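회사 소개

그레코다르(Grekodar)는 자동화 설비를 사려는 회사 편에 서서 견적서를 읽고, 예산을 짜고, 필요하면 사지 말라고 말하는 컨설팅 회사입니다. 설비를 팔지 않습니다. 제조사나 대리점에서 소개 수수료도 받지 않습니다. 이 문장을 믿지 못하시겠다면 계약서 제3조를 먼저 보여 달라고 하십시오. 저희라도 그렇게 할 겁니다.

왜 이런 일을 하는가

창업자 와휴디 라투헤루는 식기 유통 회사에서 구매를 맡던 시절 로봇 설비를 한 번 크게 잘못 샀습니다. 본체 가격만 보고 결재를 올렸고, 그리퍼 교체품과 안전 점검, 바닥 보강, 작업자 교육은 전부 나중에 청구서로 알게 됐습니다. 시연 영상에서는 모든 것이 잘 돌아갔습니다. 그때부터 와휴디는 시연 영상을 믿지 않습니다. 회사 이름을 걸고 처음 만든 양식도 '영상에 안 나온 것 목록'이었습니다.

저희가 보기에 로봇 예산의 대부분은 너무 일찍 정해집니다. 누군가 전시회에 다녀오고, 숫자가 하나 나오고, 그 숫자에 맞춰 필요가 만들어집니다. 투자 회수 기간이 18개월이라고 적힌 제안서를 자주 받는데, 계산 근거를 달라고 하면 답이 늦어집니다. 가동률을 얼마로 잡았는지, 멈춘 시간에 사람이 무엇을 하는지 적지 않은 회수 기간은 저희 보고서에 옮기지 않습니다.

일하는 방식

상담은 현장에서 시작합니다. 회의실에서 끝내자는 요청은 사양합니다. 로봇 팔이 그릇 하나를 집는 일도 작업대, 레일, 케이블, 조명, 바닥까지 다 붙어 있는 일이고, 그 하나하나에 가격이 있습니다. 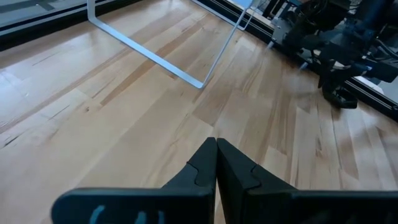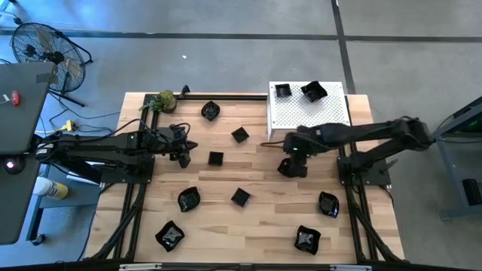 검은 그리퍼가 달린 로봇 팔과 그 주변

파라 라흐만은 설비 목록을 맡습니다. 팔이 두 대면 예비 손가락은 몇 벌인지, 케이블은 누가 언제 갈아 끼우는지, 그릇 모양이 바뀌면 다시 맞추는 비용을 누가 내는지 묻습니다. 공급사가 "별도 협의"라고 쓴 칸은 빈칸으로 칩니다. 빈칸이 세 개를 넘으면 견적을 돌려보냅니다.

시바타 치에는 숫자를 맡습니다. 작년에 검토한 한 건에서는 견적서에 없던 항목이 예산의 3분의 1에 가까웠습니다. 그 고객은 구매를 미뤘고, 저희는 검토비만 받았습니다. 영업 실적으로 자랑할 일은 못 되지만 소개 페이지에 적을 사례를 고르라면 이것입니다.

저희가 모르는 것

로봇이 3년 뒤에 얼마나 싸질지 모릅니다. 안다고 말하는 분들도 모른다고 봅니다. 학습형 로봇이 귀사의 물건을 얼마나 잘 집을지도 귀사의 물건으로 시험하기 전에는 말씀드릴 수 없습니다. 그래서 시험 구매나 단기 임대로 먼저 확인하는 안을 대개 함께 냅니다. 시험에서는 같은 동작을 600회 반복하고, 실패는 원인별로 따로 적습니다. 공급사가 골라 준 물건은 쓰지 않습니다. 담당자가 옆에서 손을 댄 횟수도 적는데, 공급사는 이 칸을 가장 싫어합니다.

맡지 않는 일

이미 결정된 구매에 도장을 찍어 주는 검토는 하지 않습니다. 보조금 신청 마감에 맞춰 필요를 꾸며 쓰는 일도 하지 않습니다. 인원 감축 숫자를 먼저 정해 놓고 설비를 찾는 의뢰는 첫 통화에서 거절하는 편입니다.

비용

첫 상담은 무료이고, 현장 방문부터 비용을 받습니다. 금액은 방문 전에 서면으로 드리며 설비 가격에 연동하지 않습니다. 비싼 기계를 권할수록 많이 받는 구조라면 이 페이지의 나머지는 읽을 필요가 없으니까요.

문의

샤피카 사라기에게 현재 받으신 견적서와 작업 내용을 보내 주십시오. 견적서가 아직 없다면 더 좋습니다. 5월 현장 방문 일정은 지금 접수하고 있습니다.

2025년 4월 19일 고침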